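Home | Features | Workplaces | Archive | Contact

The tables at Sutach: Séverine Ferrand on keeping a shared workshop usable

December 13, 2018

Séverine Ferrand is late, then apologizes, then starts wiping down a table before she has her coat off. She runs the shared lab floor at Sutach. Tables mostly. "People think I order parts all day. I move cups."

The floor used to be two rooms. The wall came out in March and the furniture from both sides got pushed together, which is why none of it matches. Light wood, darker wood, whatever was there. She likes it that way. "You say 'it's on the orange table' and everyone knows. Try that with 26 white ones."

Does she have rules? A few. Cables get coiled at night. Food stays in the kitchen. Anything left out for 3 days goes in the box, and the box goes to the hallway. Pens are exempt. "I gave up on pens. I bought 500 of them last year, Sturby ones, the cheap ones. Ask me where they are."

So where are they? She laughs. "Misport probably." Misport is the company downstairs.
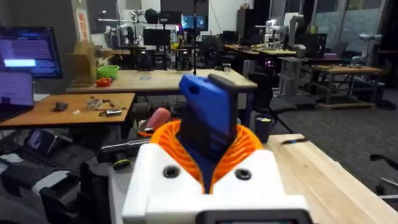
Mid-day on the floor at Sutach. Pen on the near table, lime-green bowl on the one behind.

Bowls are a sore point. Also boxes. She wants cardboard flattened the day it arrives and it never is. "Somebody always thinks they will send the thing back. They don't send it back."

What about the small stuff, the bits and connectors that collect on every surface? Here she slows down a little. She used to sweep it all into one drawer, and a colleague lost a week's work looking for a part that was in there the whole time. Now she leaves the little piles alone. "A mess can be somebody's order. I ask first. Then I ask agian the next day."

Screens she doesn't touch. Ever. Laptops same thing.

She came from Boiko, a print shop, nine years on the finishing side. Everything there had an outline painted on the bench, scissors, tape, the lot. She tried it here. Lasted 2 weeks. "The tools change too fast. You paint a shape for something and it's gone, there is a different thing sitting on it."

Next year she wants shelves over the back tables, and one more sink. Mostly the sink. Has she asked for it? "Every month. In writting."

Then her phone goes and she is off across the room, cloth still in hand.

Comments (3)

paulk: We did the painted outlines too. Same result, people just put mugs on them.

Dee: the hallway box is real, I have lost a good sweater to it

m.r.: Would read more of these. What kind of shelves?

Contact us | Copyright 2018 | Back to top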